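Munton Mesh Basket, Cream, with Two Rim Handles

Item 161. Sold singly or in packs of 15.

The maker's leaflet calls this a "complete storage solution." It's a plastic basket. It has an open top, mesh-like sides, a smooth inside and a small gray handle on each short side. We stock it because it does the plain job of keeping small stuff together, and we'd ask you to ignore the rest of the leaflet.

We tried it as a home for cleaning gloves. The claim is that gloves "air out naturally" through the sides. Maybe. We have no way to check that, and a hook would probably do as well. What we will say is that a pair takes up very little of the space, so don't buy one basket per pair, whatever the leaflet suggests.

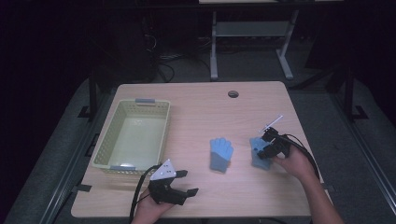

Before you order

Gloves are not included. The light blue ones are ours.

Measure your shelf first. We had 20 returns last year from people who hadn't.

The handles are small. Fine for a light load, but I wouldn't trust them with bottles, and the leaflet gives no weight limit. I've asked Munton twice.

Cream shows dirt. The Fenden basket (item 101) comes in gray if that bothers you. It costs more and I can't see why.

No lid is made for this one.

Page checked by Xiaoqing Feng, 29/08/2018. Next delivery due in October.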